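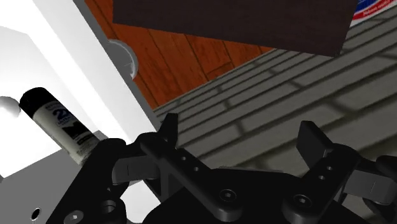 ## 4. Cleaning the Fluvby water filter

Do this every 40 days, and also when the Kata display shows code 571. You need a soft brush and a bowl of clean water.

1. Close the cold water valve under the sink.
2. Open the faucet and let the pressure go out.
3. Turn the filter cup to the left by hand. Some water will come out – keep the bowl under it.
4. Pull the filter straight down. Do not twist it.

**Caution:** Do not use soap or bleach on the filter. Water above 40 °C can damage it.
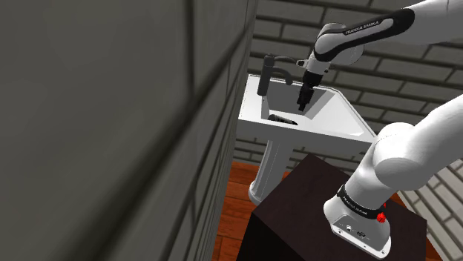
5. Brush the filter gently from top to bottom, then rinse it.
6. Check the rubber ring. If it has cracks, replace it with ring size 11.
7. Put the filter back and close the cup by hand only.
8. Open the valve slowly and let the water run for 2 minutes before you drink it.

**Note:** In older units, sold before July, the cup turns to the right. Look for the small arrow on the cup.

If the code does not go away, hold the Reset button until the light is green. See section 6 for other codes.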